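Prendberg Robotics Studies Mailing List Archive

Home | Lists | By Thread | By Author | By Date | Search

Re: Simulation unit, grading and scene files for the spring term
January 6, 2023
By Fikri Hidayat

Print this message | E-mail this message

Dear colleagues and students,

I am writing in reply to the questions received from the Pearce section before the break. The relevant part of that message is quoted so that those who joined the list recently can follow the matter. My answers are set out in the order in which the questions were asked.

> To the course office:
>
> Our section has finished the first exercise of the simulation unit
> and has several questions before we begin the second.
>
> The handout says that each team must submit its work "from the
> wrist view." Some teams understood this to mean that only the
> wrist camera may be used while writing the program. Others have
> been working from the overhead view and switching to the wrist
> view at the end. Which is correct?
>
> We would also like to know whether teams may clear the scene of
> objects that have nothing to do with the task. Several students
> find the extra objects distracting, and one team has already
> removed them from its copy of the file.
>
> Third, the grading sheet gives credit for "a deliberate approach"
> but does not say what this means. Two instructors in our section
> gave different scores to the same log.
>
> Last, may a student who missed the fall sessions join a team now,
> and will the Rundau exhibition in July accept simulation projects?
>
> With thanks,
> The Pearce section

First, on the camera views. Teams may use any view they wish while they are writing and testing their programs. The overhead view is useful for planning, and the course office does not wish to discourage it. The run that is submitted for credit, however, must be recorded from the wrist view from beginning to end. The wording of the handout was not clear on this point, and the office accepts responsibility for the confusion. A corrected handout has been sent to section leaders.

The requirement has a practical purpose. In the second half of the unit, the program must make its decisions from what the wrist camera sees, and the overhead view is switched off. Students who have never looked closely at the work from behind the fingers tend to write programs that depend on information they will later lose. We saw this repeatedly last year, in strong teams as well as weak ones.

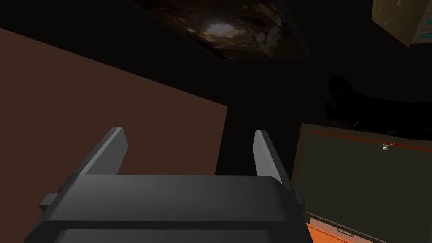

Second, on removing objects from the scene. Teams may not do so in any run submitted for credit. The scene files are supplied with furniture-like shapes, panels, and loose items placed at random, and they are to be left as supplied. A program that reaches its target in an empty room has met only part of the assignment. The team that has already changed its file should download a fresh copy and repeat the exercise. No penalty will be applied, provided the new run is received with the rest of the section's work.

Teams may, on the other hand, adjust the lighting while practicing. The graded scenes are dim by design, and there is no objection to a brighter version being used for early tests. The lighting setting must be returned to its original value before the graded run. The log records the setting, so instructors will be able to confirm it without asking.

One further caution belongs under this heading. Objects in the supplied scenes do not always rest on anything. Gravity is turned off for the approach exercises and turned on for the grasping exercises. Several students have reported floating objects as errors, and the technical assistants have spent a good deal of time answering these reports. Please check the gravity setting at the top of the scene file before writing to them.

Third, on the meaning of "a deliberate approach." The office has discussed this with the instructors from both sections and has agreed on the following wording, which replaces the sentence on the grading sheet:

"The program brings the open gripper to a position from which the target can be grasped, pauses there, and confirms the position of the target before any closing command is given."

Instructors should look for the pause in the log. A program that drives straight to the target and closes in a single motion will not receive this credit, even when the grasp is successful. A program that pauses, finds that the target is not where it was expected, and backs away will receive the credit in full. We ask instructors to be firm about the first case and generous about the second.

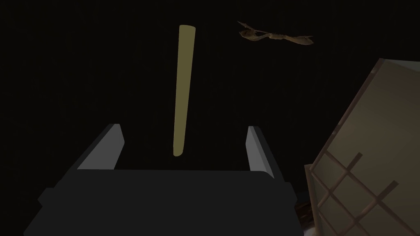 The choice of target has also caused some disagreement between sections. For the second exercise, the target is always named in the task line at the head of the scene file, and teams should take it from there and from no other source. It should not be assumed that the nearest object is the target, or the one most neatly lined up with the gripper. A pale rod standing almost upright over the gap between the open fingers is an inviting thing to reach for, but the task line may well name the small winged figure off to its right. Programs that select an object by its place in the picture will be marked as incomplete. Programs that read the task line, look for the named object, and report that they could not find it will receive partial credit.

Students have asked how the orientation of a long object should be handled. The grading sheet requires only that the fingers close across the narrow direction. Teams may calculate the angle in any way they find convenient, including the simple method shown in the Clemer workbook. Those who prefer their own method should describe it in a short paragraph in the project notes. The paragraph need not contain formulas. It should be written so that a member of another team could follow it.

On the project notes in general, the quality in the first exercise was uneven. Some teams submitted a full account of each attempt, while others submitted a single line stating that the program worked. The notes are part of the grade. Each entry should state what was changed, what was expected, and what the log showed. Pictures from the wrist view may be included where they help a reader understand the entry, but they do not take the place of the written account. Notes should be kept as the work proceeds. Entries written from memory on the night before submission are usually easy to recognize.

Fourth, on students joining late. A student who missed the fall sessions may join an existing team with the agreement of the section leader and of the team itself. The student must complete the first exercise alone before contributing to the second. Teams remain limited to the size given in the course rules, and the office will not grant exceptions. Students without a team should write to the course office, which will try to place them. They should not arrange a private exchange of members, as this caused difficulties with the records last year.

Regarding the Rundau exhibition in July, simulation projects will be accepted in the student division. The organizers have asked that each project be shown as a recorded run with a printed summary. Live demonstrations of simulation work are not planned this year, mainly on account of the limited number of tables with power. Teams that wish to take part should tell their section leader, who will forward a single list to this office. Individual entries sent directly to the organizers will be returned.

Some smaller points follow for the record.

Computers in Room 3102 have been updated with the current version of the simulator. Students working at home should make sure that they are using the same version, as logs from the older one cannot be read by the grading program. Installation instructions are on the course page under "Software." The room may be used outside class hours when an instructor is present. Food and drinks are not permitted at the computers.

The longest log that can be uploaded covers 20 minutes of running time. Longer logs are cut at that point without a warning, and anything after the cut is not graded. Teams whose programs require more time should first examine their waiting commands. In most of the cases brought to the technical assistants, a wait had been placed inside a loop by mistake.

File names should contain the section, the team name, and the number of the exercise, with no spaces. Files with names such as "final" or "final new" cannot be matched to a team and will be sent back to the section leader.

Section leaders are asked to read the corrected handout with their students at the next meeting and to have each team confirm in writing that it has been received. Questions about grading should be sent to this list, where the answers can be read by both sections. Questions about individual scores or personal circumstances should be sent to the course office directly and not to the list.

I thank the Pearce section for setting out its questions so carefully, and I apologize that the reply could not be sent before the break.

Respectfully,

Fikri Hidayat
Course Office, Robotics Studies
Prendberg

Previous message | Next message | Reply to list by e-mail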